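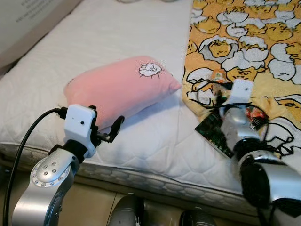

One attendant at the Tiswood laundry in Wernville asked whether the arm would leave her only the jobs it drops. In part, yes, and shift plans should say so.

Tips for bed-making stations shared with an arm:

Set pillows apart from blankets before the cycle starts. Overlapping edges cause most stops.

Clear cards and small packets off the mattress first. 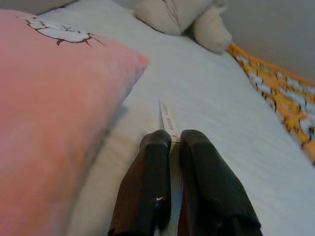
Log each stop by item, then rotate the person who clears stops every 16 beds - over 8 in a row is tiring. Count clearing as skilled work on the time sheet. Keep hand folding in the rotation.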